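Harries gift boxes draw 573 orders, and some doubts

January 29, 2025

Nalton shop Harries says it has sold 573 of its "surprise" bath boxes since November at $18 each. What buyers get for the money is less clear. 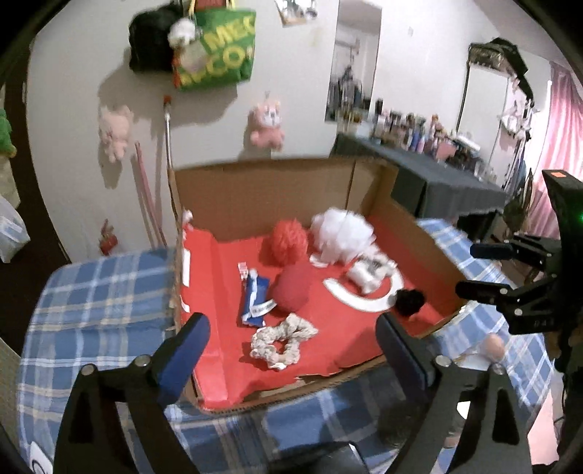
Bath poufs, a scrunchie and a fuzzy red ball in a box lined with red paper.

"It's two poufs and some filler," said shopper Yi-an Ok. Owner Sadao Minami called the price fair but would not share a list of contents.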